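Chapter 4
What a Survey Can Tell You, and What It Can't

In April a breakfast program announced that people in Calberg were drinking more tea than coffee for the first time in living memory. The claim came from a press release, the press release came from a survey, and the survey was paid for by Rantala, which sells tea. None of that makes the claim false. It does mean you should read the survey before you repeat the headline, and very few of the people who repeated it had done so.

The full report runs to two pages. It says that 325 adults were asked, through an online panel, which hot drink they had "enjoyed most" in the past week. It doesn't say how the panel was recruited or how many people ignored the invitation. Enjoying a drink most is also a different matter from drinking it most often. Someone who has three coffees before noon and a single pot of tea on the weekend might well name the tea. 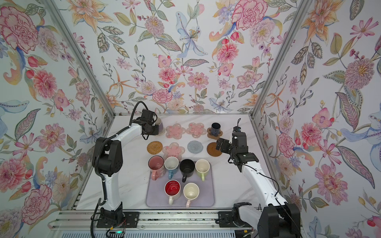 Eleri Owen objected, when an early draft of this chapter was passed around, that every survey has holes in it and that a student taught to pick at all of them will end up believing nothing. It's a fair complaint. Doubt is cheap, and a reader who waves away every number is no better informed than one who swallows them all. The skill worth learning is to work out which holes matter for the claim being made.

Take the size of the sample. Students usually go for this first, and in the Calberg case it is the least of the trouble. A properly drawn random sample of 325 would give a margin of error of around five percentage points, good enough for a rough picture of a town's habits. A sample of 1,128 drawn from the same self-selected panel would carry the same bias and merely look more respectable. The neighbouring Tinlow survey, which we'll take apart in section 4.3, reached only 155 households, but the interviewers knocked on doors chosen by lot and went back when there was no answer. I would trust it further, within its margins.

Wording deserves more suspicion than it gets. Terms such as "enjoy", "regularly" and "would consider" sound like ordinary speech and measure almost nothing on their own. Look up the questionnaire. If it hasn't been published, ask for it, and treat a refusal as information.

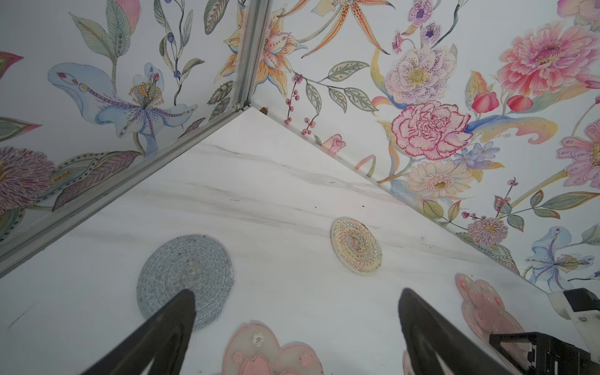

Does a sponsor's money make a survey worthless? It gives you a reason to check the method more closely, but the method still decides how much the result is worth – and some sponsored surveys are done with care.

4.1 Who was asked?

Every survey has a population it wants to describe and a list it can reach.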